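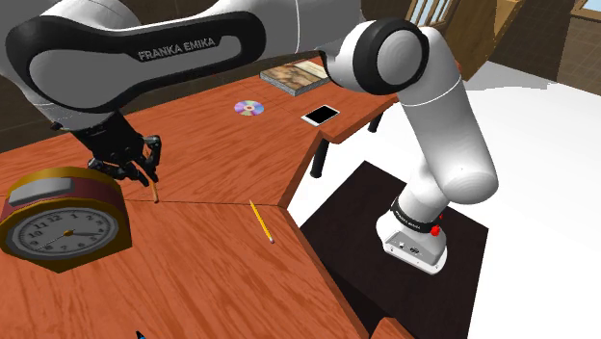

My father had his stroke in November and lost most of his nouns. He could follow nearly everything we said to him, and the verbs mostly stayed, but the names of things went. He would ask me to pass the "rainer" and mean the kettle. The therapist at Skirkmont, Genji Sakai, told us to keep something to write with close by, because some people can get the first letter down when they can't say the word. A short yellow pencil did the job better than any pen we tried. Dad would write a K and look at it, and about half the time "kettle" followed.

He was 80 that winter. He had 2 sessions a week for 8 weeks, then went on to the group in Egan, which meets at half past ten and has decent biscuits. I sat in on a few. One woman there could sing whole hymns but couldn't ask for milk in her tea. Genji said that was fairly common and that singing might help her into some phrases, though not all of them.

What I had wrong at first was finishing his sentences. I thought I was helping. Genji asked me to wait, and waiting is hard work when you already know the word is "Dundusness", where his sister lives, and he is going through every other village on the coast to get there.

He talks well enough on the phone now if the other person doesn't rush him. The bank still rushes him. We have kept some of his words, and "rainer" is on the shopping list this week, as the old one has started to leak.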